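Spendenstand in der Markthalle: Planung und Ablauf
Skript zu Sitzung 4, Fundraising vor Ort (D. Yusof)

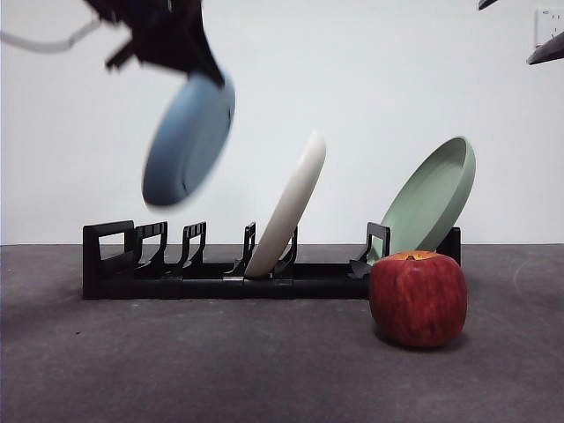
Fallbeispiel heute: Charity-Stand Bratosow, August. Zwei Tische, Verkauf plus Sammeldose. Bitte Tabelle vom letzten Mal danebenlegen.

Zahlen
Einnahmen Warenverkauf 434 Euro
Dose 90 Euro
Standmiete 80 Euro (ermäßigt, vorher schriftlich anfragen!!)
Flyer 300 Stück, zu viele, Rest ging an Dostgate

Genehmigung: Marktleitung zuerst, dann Ordnungsamt. Nicht umgekehrt, sonst doppelte Formulare. Sammeldose verplombt, Nummer ins Protokoll, Öffnung immer zu zweit.

Wechselgeld: Münzen vorher holen. Anfangsbestand notieren, wird gern vergesen.

Spendenquittung: nur für echte Spende, Kauf einer Tasse zählt nicht. Kommt in der Klausur dran.

Lage des Standes: Eingang zugig aber viel Laufkundschaft, Mittelgang ruhiger, mehr Gespräche. Vgl. Guérin Kap. 2

Aufgabe bis nächstes Mal: Kostenplan für eigenen Stand, eine Seite, Vorlage liegt im Kursodner.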